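How to Follow Cease-Fire Talks Without Getting Lost

By Atieno Rashidi
Filed under: Reading the News

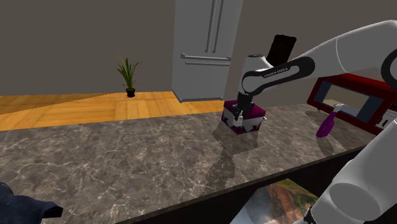 Step 1: Write down who is at the table

List every party to the talks, then the armed groups that are not taking part. A deal binds only the people who sign it. Put the mediators on a separate line.

Step 2: Learn the terms

A truce is usually short and local. A cease-fire is broader and may have an end date. A peace agreement deals with politics as well — elections, prisoners, borders. Reports often mix these up, so check the text of the statement if it has been released.

Step 3: Keep a dated log

Use one line per event: date, place, who made the claim, who denied it. Casualty figures from the first day often change. Leave the old number in and add the new one next to it.

Step 4: Compare two outlets

Pick one based in the region and one outside it. Mark anything that appears in only one.

Step 5: Review once a week

Sunday evening works well. Read the log from the top and cross out claims that were later withdrawn.

728 shares | 14 comments

Related
How to Read a Conflict Map
What a UN Resolution Can and Cannot Do
Sanctions: A Short Glossary

Contact | Copyright Koltance | Back to top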